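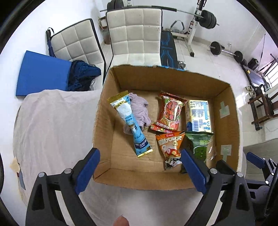
Snack box season is back!

I look forward to this every May. My cousin and I have been posting each other boxes of snacks for years now (she's up in Galtberg, I'm stuck down in Bornine) and putting one together is still my favourite way to spend a grey afternoon. I do it in the spare room next to the bed, with the weights in the background quietly judging how much I've been nibbling.

So, the contents! I'm mad for the little packets from the Asian grocer on Delorme Street, and the orange triangular one with the cartoon mushroom on it wins for packaging alone. I'd buy it for that face! Then there's a red packet, a green bag, a yellow and blue carton and one of those long skinny Nestlé sachets, which take up no space at all and are brilliant for filling gaps. And a bread roll in its own plastic wrap, because I love those soft ones with a cup of tea and I want her to love them too.

A few things I've learnt along the way. Heavy things go in first, bread always goes in last. Leave 2 fingers of space at the top for a note. Old cardboard boxes are perfectly fine if the corners are still firm, just cover any old labels before you hand it over at the counter. And keep the whole lot under 1,000 grams if you can, the postage jumps after that.

Next time I want to squeeze in some of the Pradetti almond biscuits, the 200 gram pack. Tell me your favourites in the comments, I'm already making a list!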